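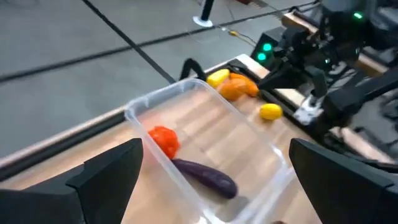 **When can schools and community bands borrow from the Brundutton sheet music library?**

Borrowing opens in October, when the Brundutton Music Library begins lending its full collection of wind and brass parts to registered ensembles.

# Brundutton Music Library to Lend Full Band Collection

BRUNDUTTON — The Brundutton Music Library will open its collection of printed band and small ensemble music to outside borrowers this fall. The collection holds 3821 cataloged titles, most of them arrangements for concert band, brass quintet, woodwind quartet and solo instrument with piano. Until now the material could be consulted only in the reading room on Marar Street.

Under the new lending rules, any school, college, church or community ensemble in the county may apply for a borrower's card. The card is issued to the ensemble and must be signed by its director. Private teachers may apply on the same terms if they have a regular studio of students. Individual players who do not belong to a registered group may continue to use the reading room without charge.

"The parts were bought to be played," said Deirdre Lynch, head of collections. "We have had directors travel a long way to look at a score and then go home and order the same edition. Lending the sets will save them that expense, and it will put some very good arrangements back on music stands."

## What the collection contains

The largest portion came to the library from the former Navarrete Music Company, a retail shop that closed its sheet music department and transferred its remaining stock. It includes marches, hymn settings, holiday medleys, and selections from light opera, along with graded solo books for trumpet, clarinet, flute, alto saxophone and trombone. Many of the solo books were published with a recorded accompaniment. Where the original disc or cassette has survived, it will be lent with the book.

A second portion consists of around 700 titles for beginning and intermediate players. These have been sorted by instrument and by level, and each folder carries a sheet listing the key, the range of the solo part and the approximate playing time. Teachers preparing students for festival performances are advised to check the current festival list before borrowing, as the library does not track changes to required editions.

The remaining titles are full band sets. Every set has been checked against its printed instrumentation list. Sets with missing parts have been kept in the catalog and are marked "incomplete," with the missing parts named in the entry. The library will not photocopy replacement parts for works under copyright. Directors who need a missing part should contact the publisher or a licensed dealer.

## Terms of loan

An ensemble may hold up to 2 full band sets at one time, in addition to solo and small ensemble books. Band sets are lent for one concert season and may be renewed once if no other group has requested them. Solo and small ensemble books are lent for six weeks.

A refundable deposit of $100 is required before the first band set is released. The deposit is held for as long as the ensemble keeps an active card and is returned in full when all material has been received in good order. No deposit is required for solo books.

Borrowers are asked to observe the following:

- Mark parts in soft pencil only, and erase markings before return.
- Keep each set in the box or folder in which it was issued.
- Return parts in score order, with the conductor's score on top.
- Report lost or torn parts at the time of return. The charge will be the publisher's current price for a single part, or for the full set when single parts are not sold.

Loan of printed music does not include permission to record, broadcast or rearrange it. Performance rights for works under copyright remain the responsibility of the borrowing ensemble.

## Catalog and requests

The catalog has been moved to the Drisent system, which the library already uses for its recordings. Titles may be searched by composer, arranger, instrument, grade level and publisher number. Older entries are still being corrected, and some arrangers' names appear in more than one form. Users who do not find a title under the expected name are encouraged to search by the title alone or to speak with a member of the reading room staff.

Requests may be placed through the catalog or in person at the Marar Street desk. Sets will ordinarily be ready for pickup within three working days. The library is not able to ship band sets at this time. Solo books may be mailed within the county at the borrower's cost.

Applications for a borrower's card are available at the desk now and will be processed in the order received. Directors planning holiday concerts are urged to apply early, as seasonal music is expected to be in heavy demand. Requests for holiday sets will be limited to one per ensemble until all first requests have been filled.

Donations of printed music are not being accepted while cataloging continues. Ensembles wishing to offer complete band sets may leave a list of titles with the collections office, which will reply once storage space has been assigned.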